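The fault first showed up in August, during a run of cloth-folding trials on a two-armed bench cell. One gripper closed on a piece of denim, the program moved to its next step, and the gripper stayed closed. The other arm carried on. The controller logged the release as complete.

Mpho Adams, who looks after the bench arms at Trarell, found the fault by reading the servo logs against the command logs. In an interview, Adams said the two had disagreed well before anyone saw a problem at the table.

"The command log said open. The servo log said the position had not changed," Adams said. "The software only checked that the command was accepted. It never checked that the jaw moved."

The release failed 7 times in a set of 40 trials. In most of them the cloth was dragged a short way and the run ended with a timeout. In 2 of them the free arm moved in for a grasp while the cloth was still held, and both arms pulled on it until the current limit tripped.

Adams described the second case as the one that mattered. A stuck jaw on one arm costs a trial. Two arms pulling against each other load the gearboxes in a direction they were not sized for, and the energy stays in the cloth until something lets go.

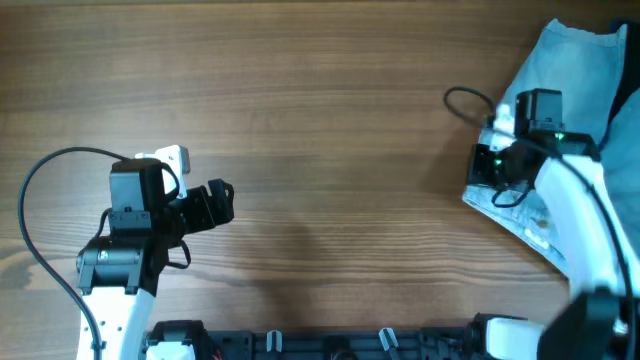 Two-armed bench cell
Right gripper holding denim, Trarell

The first suspect was the cloth. Denim is thick at the folds, and a frayed edge can work its way into the cutouts in the jaw plates. Adams ran the same motion with thin cotton and with no cloth at all. The fault appeared in both.

"That ruled out the fabric as the only cause," Adams said. "It made the load higher, so the fault came up more often with denim. But an empty gripper could do it too."

The next suspect was the wiring. Each gripper servo is fed by a cable that has to leave enough slack for the full travel of the arm. On the arm with the fault, the cable had been routed with a tight bend near the connector. With the arm raised and the gripper turned inward, the bend pulled on the plug. The signal line lost contact for a moment, and the servo held its last position.

Adams confirmed this by holding the arm in the raised pose and moving the cable by hand. The bus reported 16 dropped packets in one short test. With a longer cable and a wider loop, the same test reported none.

The software fault was separate. The controller, a Carkik unit, sends an acknowledgment when a command enters its queue. The folding program, written on top of the Ntuli motion library, treated that message as proof that the move was finished.

"It was a reasonable reading of a badly named field," Adams said. "The field is called 'done'. It means done queueing."

The program now reads the jaw position after every release. If the position has not changed, both arms stop and hold, and the operator has to clear the fault at the console. Adams chose a hold over a power cut. With the power off, a raised arm drops under its own weight, and the jaws may still have hold of the cloth.

The operator procedure changed as well. Staff had been reaching in to free the cloth while the motors were on. They now support the raised arm, switch off the bus supply and open the jaw by hand.

Trarell sent its notes on the cable to Onotura, which built the arms. Adams said a strain relief part is being tested on one arm and has not yet been fitted to the other.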